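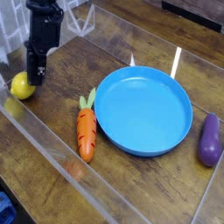 Page 2 of 7

Listing says "brick home", county record says frame

dkessel_4
Looking at a 3BR resale in Brennan. The listing says all brick. The county card has exterior wall as "frame, brick veneer". Agent says those are the same thing. My insurer quoted them differently. Which one goes on the application?

Wastanus
The county card is closer. Veneer is one layer of brick tied to a framed wall, and the framing carries the load. "All brick" in a listing normally means brick on all four sides. It says nothing about structure.

plumbline
Disagree on relying on the card. Ours was wrong for 30 years, carried over from the original permit. Measure the wall depth at a window opening and look for weep holes along the bottom course.

Wastanus
Weep holes get mortared over by owners. Absence proves nothing.

plumbline
Presence does, though. Depth at the window settles most of the rest.

dkessel_4
Depth is around 10 inches including drywall. Weeps visible on the north side only.

S. Matsuda
Consistent with veneer over 2x4. Enter "frame with masonry veneer" and attach the card. Ask your inspector to put the wall type in writing. If the other sides have no weeps, have him check the sheathing there for moisture.

Groklow
Also ask the agent to correct the listing before closing. The appraiser may copy it.

Wastanus
Appraisers do their own exterior. Not worth the email.

dkessel_4
Sent it anyway. Inspection is in March, will post the wall type.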